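Dryer stops mid-cycle, comes back on its own after a while
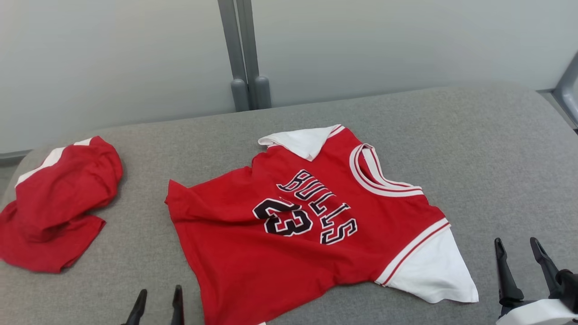
Itzel Olvera

Okay so I'm back with the Denum dryer again, sorry in advance for the length! It heats fine, tumbles fine, and then at 40 minutes on the dot it just quits. No beep, no error, panel goes dark. Leave it alone and it wakes up again like nothing happened.

Tried so far:
Lint filter – washed it, let it dry overnight, same thing.
Vent hose – pulled the whole thing off (gross) and ran a load with the back open. Same.
Different outlet – same.
Small load, just jerseys and a couple of tees on low – this one finished! Twice.

Gun-woo on the Dakport board told me to check the thermal cutoff, so I got the meter out. It reads fine cold. I haven't caught it hot yet, my hands aren't that quick. A new one is 85 dollars from Catterall and I'd rather not guess.

Update, January: ran three more loads on high and all of them died, the towels worst of all. Could it be the board and not the cutoff? Part number ends in 830 if that helps anyone.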